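Waiting for Themis

I have been wanting to share this conversation since our church supper, and I finally sat down with my notes. Many of you have prayed for Carter Penner and his wife Agnes Björklund while they waited to adopt. Well, their little boy is home! I drove out to Lunde to meet him and stayed 2 hours longer than I planned.
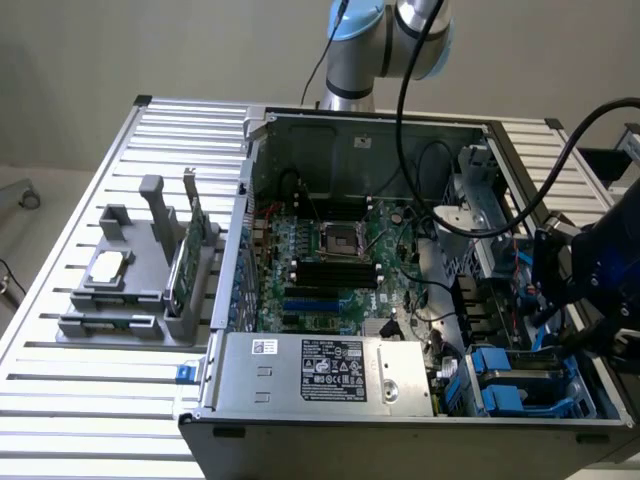
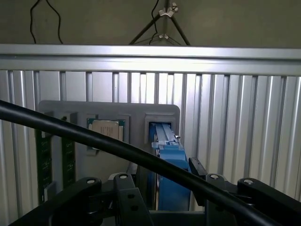
The long wait

Agnes made coffee and Carter sat on the floor with the baby the whole time. They named him Valter, after Pastor Valter Lundgren, who married them and who prayed with them on the phone more nights than Agnes can remember.

"We waited 335 days from the home study to the call," Agnes told me. "I had them marked on the kitchen calendar. Some days I just drew a line and went to bed."

The hardest stretch came in December, when a match fell through right before Christmas. Carter didn't want to put up a tree. "Agnes dragged it in by herself," he said. "I was mad about it for one evening, and then I was glad it was there."

The phone call

It came while Carter was at work in Postusau. He had left his phone in the truck, so Agnes called the front desk and asked them to go find him. "I thought somebody had died," he said, laughing. "Then I heard her crying, and I knew it was the good kind!"

They drove 284 miles that night with a borrowed car seat and one package of diapers (the wrong size). Their friend Sverre Engebretsen stayed up to feed the dog and paint the last wall of the nursery, a soft yellow.

Home at last

Valter is 9 weeks old now and has the most serious little face. I got to hold him for most of an hour - he slept right through the dog barking and the mail coming.

I asked Agnes what she would say to other families who are still waiting. She thought about it for a while. "Let people bring you supper," she said. "I kept telling them we were fine. We weren't, and the lasagna helped."

Carter wanted me to thank everyone who sent cards. They have kept them all in a shoebox for Valter to read when he's older.

Posted 9 Aug 2018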